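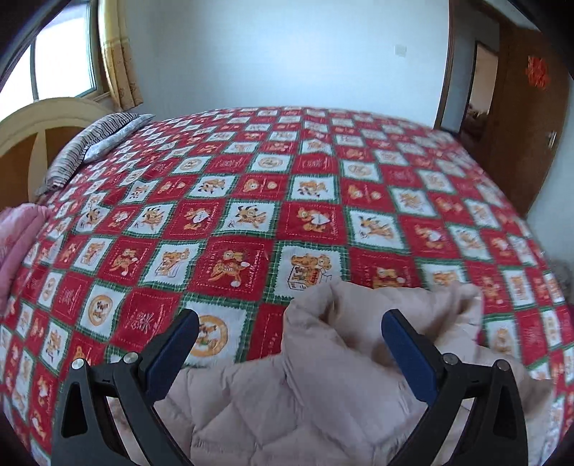 Figure 1. Bedroom task, hand-held gripper, wrist view. Jaws open at a gathered fold of the beige comforter.

Unit 2: Collecting Demonstrations with a Hand-Held Gripper
Course notes, N. Moulin and E. Kaplan
Revised 25 Oct 2026

2.1 What counts as an example

A demonstration is one continuous recording of a person doing the task with the gripper in hand. It begins with the jaws open and clear of the cloth and ends when they are open and clear again. The learner receives the wrist video, the tool path recovered from it, and the jaw width at each time step. It receives no labels for "fold," "corner" or "edge." Anything the policy needs to know about these must be present in the video.

2.2 Cloth on cloth

Bedding is harder than the block tasks of Unit 1. The target has no fixed shape, and the surface under it is also fabric. In Figure 1 the comforter is plain apart from its diamond stitching, while the cover beneath it is a dense red-and-white print. A model trained on one bed tends to use the print as a landmark. The Gökçe set was recorded in 10 homes for this reason, and no home supplies both training and test episodes.

The wide lens bends straight lines near the borders. Do not crop or flatten the video before tracking. The calibration file already models the bend, and a second correction shifts the recovered path.

2.3 Recording rules

Approach the fold slowly enough that it stays sharp between the finger pads.
Close the jaws once per grasp. If the cloth slips, open fully and try again within the same episode – recoveries are kept.
Keep your free hand out of view.
Vary the starting position of the comforter between episodes.

2.4 Screening

Of 139 bedroom episodes submitted last January, 56 were rejected, most of them for lost tracking over blank wall. Berkay Polat's screening script marks these spans before upload. Run it on site, while the room can still be recorded again.

Reading for next unit: Skillow manual, section on jaw width calibration.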